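Reading a Street: Surfaces, Edges and Walls
Notes for week 4, Introduction to Site Survey
Shireen Maluleke

Bring these notes to the field session. The reading from last week on property lines is assumed, and I will not go over it again.

Most students start a street survey with the buildings. I would like you to start with the ground. The ground tells you where water goes, where vehicles stop and turn, and which parts of the street get repaired. Walk the full length once without writing anything. Walk back on the other side and start your sheet.

Your sheet has four columns: surface, edge, boundary, and what stands behind the boundary. Fill them in from left to right. If you cannot see behind a wall, write "not visible" and move on. Do not guess from the roof.

Surface
Record the material first and the condition second. Concrete, asphalt, block and packed earth behave differently, and a patch of one inside another should be drawn on the plan. Stains are worth recording, but be careful with the words you use. A dark area may be damp, oily, dusty or simply a newer pour. Write "dark patch" unless you have put your hand on it. In the Budham exercise last year two groups marked standing water on a dry street, and their drainage plans were wrong from that point on.

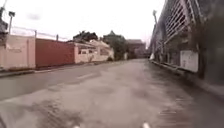 Edges are the part of the sheet most often left blank. An edge is whatever separates the roadway from the private side: a curb, a ditch, a change of material, or nothing. Note whether it is raised and whether a person can walk on it. A narrow raised curb and sidewalk strip along the foot of the walls, like the one on this street, counts as one edge and gets one line on the sheet. Measure its height in three places. Where the strip passes a gate, check if it drops, and note the width of the drop.

Boundary
Give each length of wall its own entry, and begin a new entry when the material or color changes. A pink concrete wall followed by a dark red metal section is two entries, even if both belong to the same owner. Add anything fixed on top, such as wire, as a note under the same entry. Look at the bottom of the wall as well. Staining near the ground is common and should be drawn to its actual height.

Scale and numbering
Draw the plan at 1:600. Number the boundary entries from the corner nearest your starting point, and keep the same numbers on the plan and the sheet. The Nolon sheets have room for 17 entries – if you need more, start a second sheet and carry on with the numbering.

Trees go in the fourth column. You do not need the species. Mark the position of the trunk if you can see it, or the outline of the crown if you cannot.

For the field session
Work in pairs. One person measures and the other writes, and you change over halfway. Bring a tape, a clipboard and two pencils. The Tenel group starts at the north end and the Liyanage group at the south end.

Hand in the plan and the sheet together, with both names on each page. Photographs may be attached but will not be marked.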